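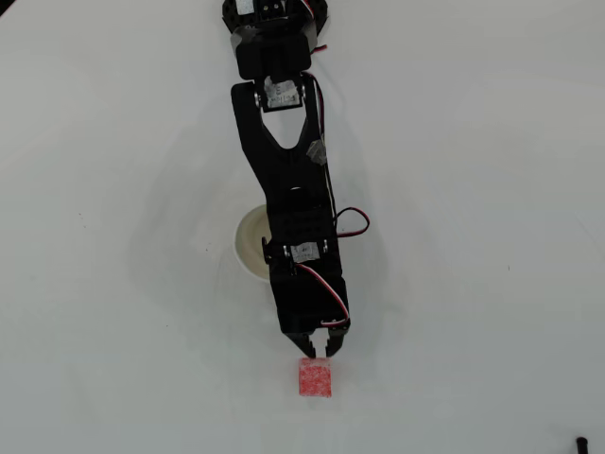
A gripper that drops one sponge in 20 is fine for a classroom and useless for a packing line, one reader wrote to us after our first item on low-cost robot arms, and whoever runs these trials should say which of the two they have in mind.

7/27/24
By the Listgate news desk
4 min read

The workshop at Sandoval has the classroom in mind. It has finished the first part of a trial comparing two sets of fingers for the small black servo arm it uses in its evening courses, and it has put the results up for members to read.

The task was a simple one. The arm reaches down to a white tabletop, closes its two fingers on a red sponge cube, lifts it, and lets it go over a white cup. A run counted as good only if the cube ended up in the cup. A cube that landed on the rim and fell outside was scored as a miss, and so was one that the fingers pushed away before closing.

Two finger designs were tested. The first, from Clesier, is a short, stiff finger with a toothed tip. The second, from Mundida, is a longer finger with a soft pad on the inside face. Both fit the same gripper housing and use the same servo, so the arm itself did not have to be changed between sets.

Each design was given 1000 runs. The toothed fingers put the cube in the cup 941 times. The padded fingers managed 917. The workshop says the gap is small enough that it would not pick one over the other on that number alone.

The misses were more useful to look at. With the toothed fingers, most of them came at the start of the grasp. If the arm came down a little off center, one finger touched the top of the sponge before the other had cleared the side, and the cube was pressed down or turned. Once the teeth had closed on it, the cube seldom came loose.

The padded fingers did the opposite. They were more forgiving on the way in, but several cubes slid out during the swing over to the cup. Raising the closing force helped, though it also made the gripper servo run warmer. The workshop set a limit on the force after the first 200 runs with the padded set and kept to it for the rest. Those first runs were left in the total.

The trial also compared two controllers. The older board, the one supplied with the course kits, sends each servo its target position and waits. The newer one sends smaller steps and checks the position in between. On the older board the arm tended to overshoot slightly at the bottom of its reach, and that accounted for a good part of the off-center grasps. A further 1068 runs were made on the newer board with the toothed fingers only. Misses at the start of the grasp fell by almost half.

Wiring caused more lost time than the fingers did. The servo leads have to leave enough slack for each joint to bend, and a lead that is too short pulls at the plug when the arm stretches out. One that is too long can catch. Two afternoons went to a plug that had worked itself partly out of its socket, which made the elbow servo twitch in a way that looked at first like a fault in the controller. The notes now tell course leaders to check every plug before a session and to mark the servos by hand so that a swapped motor can be traced later.

A sponge was chosen for the first part because it gives a little under pressure and does not damage the fingers if the arm comes down too far. The workshop accepts that this makes the test easier than it would be with a hard object. A wooden block of the same size and a small plastic bottle cap are next on the list. The cap is expected to be hard on the padded fingers, whose tips are thicker.

Cost was not scored, but it is covered in the notes. The toothed fingers can be printed on the workshop's own machine. The padded ones have to be ordered, and the pads need replacing when the surface becomes shiny. One set of pads was changed during the trial.

The second part starts in August and is planned to run to 3000 grasps across both designs, all of them on the newer board. Members who want to sit in on a session can sign up at the front desk. The run logs from the first part, including the misses, can be copied from the shared drive in the course room.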